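Slide 4, the Toron cell, how we look after it

OK, so this is the part I get asked about most. Folding is the fun bit, but what eats my week is cables and the rack! Say that first, then wait for the laugh.

Every Thursday I go over the rack with a dry brush (no oil, lint loves oil) and run each arm end to end by hand with the power off. If it drags, stop and look for threads in the teeth. We logged 267 hours between the last two cleanings, which was too long, and I could hear it.

Cable clips next. Start at the wrist, work down to the base, give every one a tug. Leave slack at the wrist or you'll be swapping a cable by November, ask me how I know. A full check takes roughly 7 minutes an arm. Mention the Duda spares box here.

(next slide, let them look for a bit)
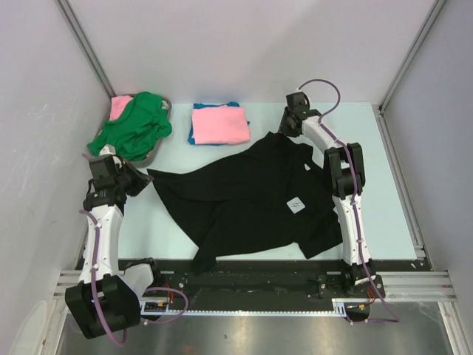
Roman Kalinowski wrote back after the Lanen run-through that he'd tighten the base bolts before touching the rack, every time, and that I had the order backwards. Fair enough, I've swapped them on the checklist. Then on to re-zeroing the grippers.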